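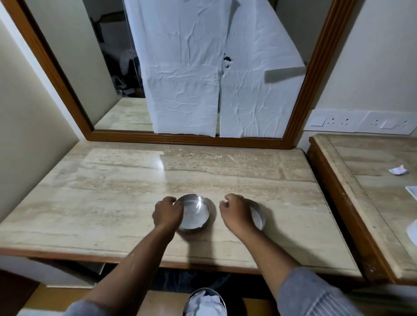 Two steel bowls on the marble counter

Aretti Listening Circle
Minutes of the June meeting

Present: Marlies Kälin (chair), Shona Pryor, Kusum Kashyap, Gion Nägeli, Aliki Giannakopoulos (minutes), and 18 members. Apologies from two others, who were missed.

Marlies opened at 7:30 pm and said how lovely it was to see so many faces after a rather thin spring. The minutes of the May meeting were read and accepted, with one correction: the flute player on the Tromen record was misnamed, and Aliki is sorry for it.

1. The Zaugg reissue
Gion brought his new copy of the Zaugg double album and played side three for us all the way through, with the lights down. Opinions were warm but not all of one kind. Shona felt the remaster had brought the bass forward so far that the organ was struggling to be heard, while Kusum liked it very much and asked for the last track again (we played it again). Gion mentioned that his pressing is number 352 of 860. Four members would like to order together to save on postage, and Gion will write to the shop.

2. Remix evening
A long and happy discussion. Kusum proposed that each member bring one original and one remix of the same piece, to be played back to back without saying which is which. Marlies wondered whether anybody would be fooled, and Shona said she certainly had been, by the Stilano twelve-inch, for the better part of a year! Agreed that pieces should run no longer than 7 minutes each, so that everyone gets a turn. Kusum to keep the list.

3. The turntable
The left channel is still dropping out. Gion has swapped the leads and cleaned the contacts, and now suspects the cartridge. Agreed to let him buy a replacement and bring the receipt next time. Shona kindly offered her own deck until then.

4. Lending shelf
Three Tromen records are overdue. Please look behind your sofas, dear members.

5. Any other business
Aliki asked whether we might start with something short and quiet while people find their chairs. Everyone liked this, and Marlies will choose the first piece.

The meeting closed at 9:40 pm. Next meeting at the usual hour, with Shona's turntable.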